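Grout haze on matte floor tile, won't come off
Asked by Wenche Sæther, March 26, 2003

Large-format gray tile, Pavum grout, 38 hours since I wiped it. Water does nothing.

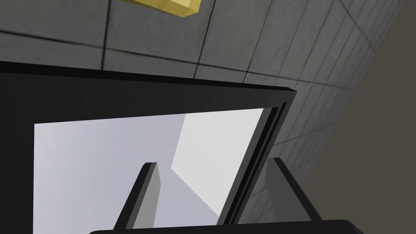

Joints are 8 mm and firm. Is vinegar safe on cement grout?
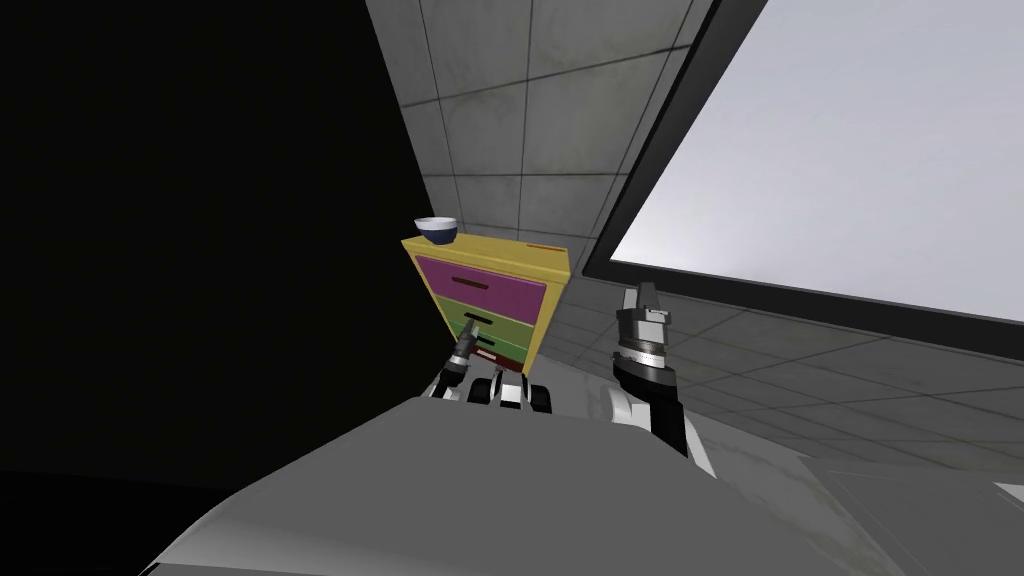

Keith Doolan: No. Acid etches fresh cement. Dry-buff with a white nylon pad first — 30 minutes, light pressure.

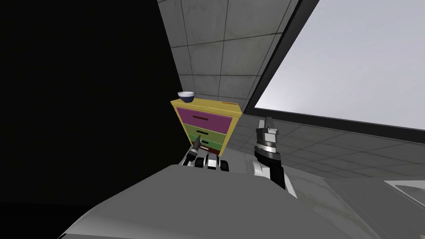 If haze remains, wait out the cure and use a sulfamic cleaner. Wet the joints beforehand.

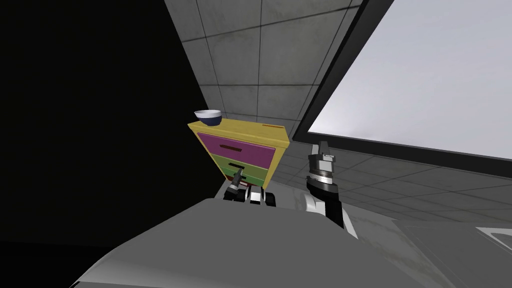 Rinse twice.

Second answer: I used Stomia on mine last October. Worked OK.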